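Same bin, same rules

At Perniretti, the picking cell has a rule sheet of two pages, and the first line on it concerns the bin. It must not move. A bin that shifts by a few millimetres during the day will spoil every comparison made after lunch, so clamps go on the corners before the arm gets power.

The second rule is about the objects. A run has 50 picks, and the mix should be awkward on purpose: hard and soft shapes, long and round, dark colours beside bright ones.

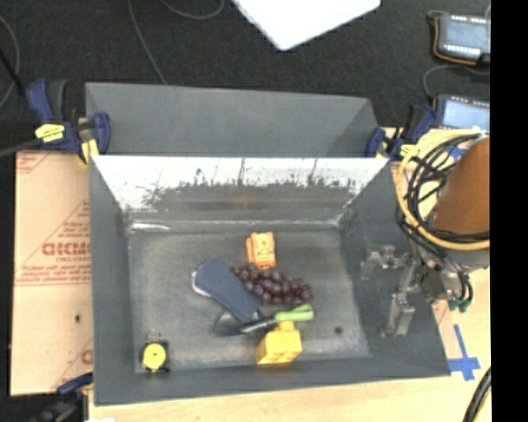 Szymon Olszewski would go further and have each lab publish its failed picks together with the good ones, in the same table. A score of 90 per cent, he argues, means little when the reader does not know which objects were left behind.

Mancuso, which works with the same draft, has already logged 1,000 picks in this manner. The sheet also asks that cables be checked at full reach of the arm, and that any change of gripper start a new log. The next version is expected in January, with a page on lighting.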